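Ticket 206: Bestellbestätigungen aus dem Shop kommen bei Kunden nicht an
Status: gelöst
Bearbeiter: Valdis Venckus
Eröffnet: Mittwoch, 31. Juli

Problem
Der Shop von Vītola verschickt nach einer Bestellung keine Bestätigung mehr. Die Bestellungen selbst stehen vollständig in der Verwaltung, Zahlungen laufen durch. Betroffen sind nur Mails an externe Adressen. Die interne Kopie an das Büro in Dritberg kommt an.

Umgebung
Shop-System Clustolis, Mailversand über eigenes Relay (Host ramcombe). Letzte Änderung am Shop: neue Artikelseiten für Körbe und Kleinteile, Vorlage der Bestätigungsmail angepasst.

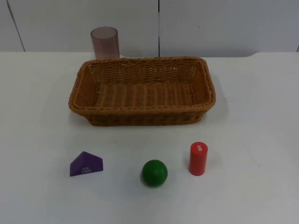
Schritt 1
Testbestellung mit privater Adresse ausgelöst. Keine Mail, auch nicht im Spam-Ordner. Im Protokoll von Clustolis steht der Versand als "übergeben". Der Shop gibt die Mail also an das Relay weiter.

Schritt 2
Warteschlange auf ramcombe geprüft. 58 Nachrichten hängen dort, alle mit demselben Fehler: Gegenstelle lehnt ab, Absenderprüfung fehlgeschlagen. Die älteste ist vom Vorabend.

Schritt 3
SPF-Eintrag der Domain abgefragt. Dort steht noch die alte IP-Adresse des Relays. Der Host ist im Juli umgezogen, der Eintrag wurde nicht nachgezogen. Bis zum Vorabend lief der Versand noch über den alten Host, der dann abgeschaltet wurde.

Schritt 4
Eintrag korrigiert, TTL auf 1000 Sekunden gesetzt. Erneute Testbestellung nach Ablauf der Zeit: Bestätigung kommt an, Betreff und Absender stimmen.

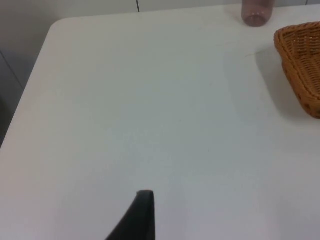
Schritt 5
Warteschlange manuell angestoßen. 45 Nachrichten zugestellt, 13 weiterhin abgelehnt. Bei diesen 13 fehlte die DKIM-Signatur, sie waren vor dem Neustart des Signierdienstes eingereiht worden. Aus der Schlange gelöscht und in Clustolis über "Bestätigung erneut senden" neu erzeugt. Alle zugestellt.

Nebenbefund
In der neuen Mailvorlage wird der Umlaut im Wort "Körbe" falsch dargestellt. Zeichensatz der Vorlage stand auf ISO-8859-1, jetzt UTF-8. Mit der Zustellung hatte das nichts zu tun.

Offen
TTL nächste Woche wieder auf den alten Wert setzen. Überwachung der Warteschlange auf ramcombe einrichten, Meldung an Venckus.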